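Sociedad · Barrios

Sivell promete ordenar los cables del almacén en febrero

Por Jytte Kárason | Febrero

La empresa Sivell asegura que retirará hasta 500 metros de cable del antiguo almacén de Dosska en cuatro jornadas. Lo mismo anunció el año pasado — y el suelo de hormigón sigue igual de manchado. El plan no detalla adónde irá el material.

Comentarios

mikkel_ravn: ¿Cuatro jornadas? Ya veremos.

Lola: Que empiecen por desenredarlos.

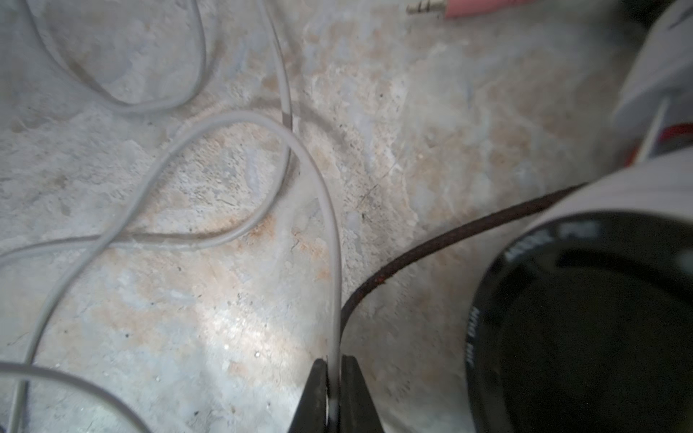 Cables grises enredados sobre el hormigón.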